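Golance Valley fever program

The Golance Valley fever program is a public health effort in the farming towns of the Golance Valley that finds, treats and tracks tick-borne relapsing fever. It began as a summer project of the clinic in Alarcón and grew into a year-round service covering 5 towns, 4 nurse stations and a small laboratory in Brustau. For a program its size it has had a remarkable run, and its method of same-day blood smears has become a regular part of care in the hill country.

Background

Relapsing fever is caused by spiral-shaped bacteria carried by soft ticks. These ticks live in rodent nests, often under the floors or in the walls of old cabins, and they feed at night for a few minutes before letting go. Most people never feel the bite. A week or so later comes a sudden high fever with chills, headache and aching muscles, which lasts a few days, fades, and then comes back. That return is the great clue! Patients who feel well enough to go back to work on the fifth day may be flat on their backs again by the twelfth.

For years the illness in the valley was put down to flu or to "cabin fever" in the most literal sense. Farm crews slept in stone huts above Alarcón during the apricot harvest, and the sickness was thought to come from the well water. The wells were cleaned twice with no change in the number of sick workers.

Early work

The first confirmed cases came from a single row of huts near the Alarcón packing sheds. A blood smear taken while a patient's fever was high showed the bacteria plainly under the microscope, and the clinic began asking every feverish patient where they had slept in the past three weeks. That one question did an amazing amount of work. By the end of the first harvest season the staff had drawn a map of sleeping places, and nearly all of the cases fell along the old mule road between Alarcón and Brustau.

Timing matters a great deal with this disease. The bacteria are easy to see during a fever and very hard to find between fevers, so a patient who waits until morning may test negative. The program's answer was to keep each nurse station open until 10 p.m. from June through September and to send slides down to Brustau on the evening bus.

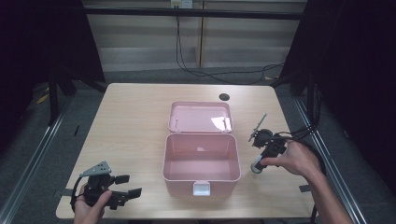

Mekex, writing in the valley's health bulletin, objected that the late hours mostly helped people who lived in town, and that crews in the upper huts still had a two-hour walk to the nearest station. The same letter asked for a nurse on muleback, or at least a truck, during the last weeks of harvest.

The program took up the point the next season. A truck now makes an evening loop of the upper huts, stopping at the spring, the threshing floor and the chapel yard. Smears are prepared on the spot and read the same night.

Treatment

Most patients recover fully with a short course of antibiotics. The first dose is given at the station, and the patient stays for several hours afterward, as the fever can spike sharply when the bacteria begin to die off. This reaction can be alarming to watch – shaking, sweating, a racing pulse – but it usually passes by the end of the day with fluids and rest. Pregnant women and small children are sent to the hospital in Brustau for closer care.

Prevention

Treating people one at a time was never going to be enough, and the housing work is the part of the program with the most devoted following. Crews seal gaps in hut walls, lift beds off the floor and pull them away from the stone, clear out old nests and treat the cracks for ticks. So far 211 huts have been repaired. Food is kept in closed bins to discourage mice, and the wood piles that used to lean against the walls have been moved well out into the yards.

Schoolchildren have joined in with wonderful energy. Each spring the older classes walk the mule road and mark huts with fresh rodent holes, and the marked huts go to the top of the repair list.

Records

The laboratory in Brustau keeps a register of every smear it reads, 1,986 at the last published tally. Each entry gives the town, the day of fever on which the blood was drawn and the place where the patient last slept. Copies are held at the Alarcón clinic.

See also

Soft ticks
Blood smear
Seasonal farm housing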